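So the big soup swap happened, and I have eaten nothing but soup since. No complaints!

If you missed my last post, the idea was simple. Everyone makes one huge pot of something, brings it over in containers, and goes home with a bit of everybody else's. I'd read about people doing it in winter, but we didn't get our act together until May, when it was 58 degrees and raining sideways, so it worked out fine.

I made my grandmother's split pea, which takes 3 hours and smells like my entire childhood. I doubled the recipe and then panicked and doubled it again. My stockpot (the old Swanepoel one with the wobbly handle) was full right to the lid, and I had to ladle some into a saucepan just to be able to stir. I also forgot that split peas keep thickening as they sit. By the time people showed up you could have stood a spoon in it – maybe a fork too. A splash of hot broth fixed it, mostly.

The rest of the table was lentil with lemon, a chicken and corn chowder, and a tomato one with so much garlic I could still taste it at breakfast. I put out bread and the good plates, and we all had a little of each before packing up.
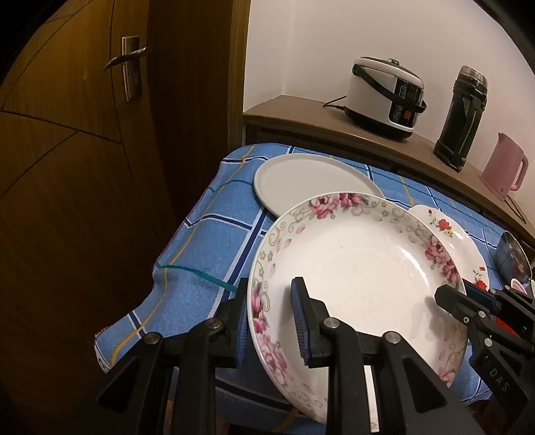 Dumisani Mahlangu thinks I have the whole thing backward and that we should swap the soup frozen, in flat bags, so it stacks in the freezer and no one has to drive home with a hot tub of chowder between their feet. He has a point. My car smelled like corn for 4 days.

But I like the hot version! You get to taste before you commit, and you get the gossip. Halima Babalola told me to put a bay leaf in the lentil next time and take it out early, and I would never have gotten that from a freezer bag.

Next round is going to be in the fall. I'm thinking chili counts as soup, and I'm ready to fight about it in the comments. Somebody please bring a mushroom one.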